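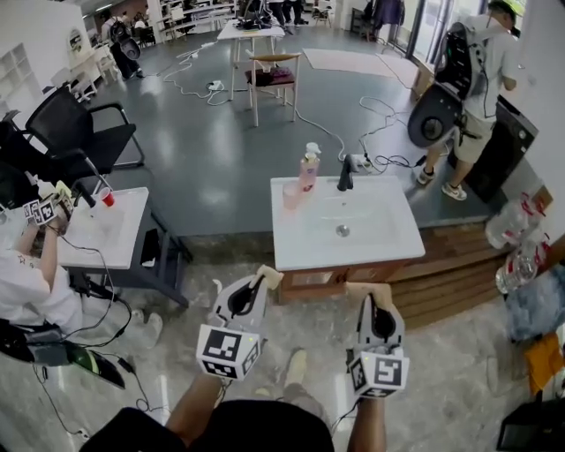
Call for Participants: Hand-Held Gripper Comparison Study

The Manipulation Laboratory at the Zarninden Institute invites applications from adults who wish to take part in a comparison of hand-held grippers. The study is led by Fabrice Leblanc and carried out with Trimby, which supplies part of the equipment. Applications are accepted until 24th November.

Purpose of the study
The laboratory is comparing 4 gripper designs that differ in finger shape, grip force and trigger travel. Participants hold one gripper in each hand and carry out short household tasks, such as moving a cup or a soap bottle at a sink counter. Marker cubes fixed to the grippers allow the position of each hand to be recorded. The results will be used to select the finger design for the Dimari arm and to set the limits of its controller.

What participants will do
Each participant attends two sessions of three hours, including breaks. The first session begins with instruction and a practice period. Several participants work in the same room at separate stations, and some tasks are done standing while others are done seated. For part of the second session, participants may be asked to wear a backpack rig while moving between stations. A short questionnaire on comfort and hand fatigue is completed after each gripper.

Who may apply
Applicants must be at least 18 years of age, able to stand for thirty minutes at a time, and free of any current injury to the hands, wrists, shoulders or back. Both left-handed and right-handed persons are welcome – left-handed applicants are especially encouraged, as they were too few in the July round. No technical background is required. Employees of Trimby and their immediate families are not eligible.

Payment and data
Participants receive a gift card on completing the second session. Those who withdraw early will be paid for the session attended. Video and motion data are stored under a participant number, and names are kept in a separate file. Participation is voluntary and may be ended at any time.

How to apply
Send a short message stating your age, your dominant hand and the hours you are available to the Study Office, Room 309, Rungrueang Building, Zarninden Institute. Please quote reference 1073. Applicants who are selected will receive a consent form to read before the first session. Closed, flat shoes are required in the laboratory.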